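Unit 2: Doors and Joinery
Section B. Looking after finished wood indoors

An inside door gets most of its wear around the handle and along the leading edge. Before any cleaning, look at the surface from one side so that the light falls across it. Dull patches and fine scratches show up more clearly this way than from straight in front.

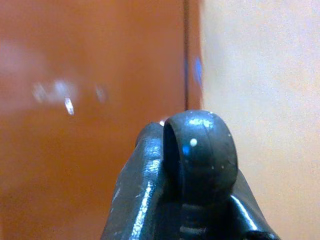 Fig. 1. Light reflected in an orange-brown surface.

Dust first with a dry cloth, working from top to bottom. Then wipe with a cloth wrung out in warm water and a little mild soap. Do not spray water at the joints. The Gestberg notes allow up to 900 ml of water for one door, both faces, and most students use less.

Tone is recorded separately from gloss. Stand back, note where the finish is darker or lighter, and mark it on the door sheet.

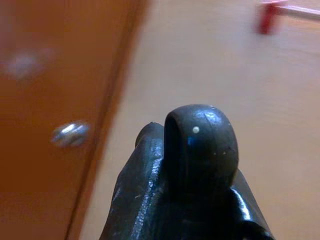
157
A reddish-orange finish can vary in tone across one door, as on this one, which is darker towards the lower left corner. Write down the position before choosing a wax or stain. Bring the completed sheet to the next practical.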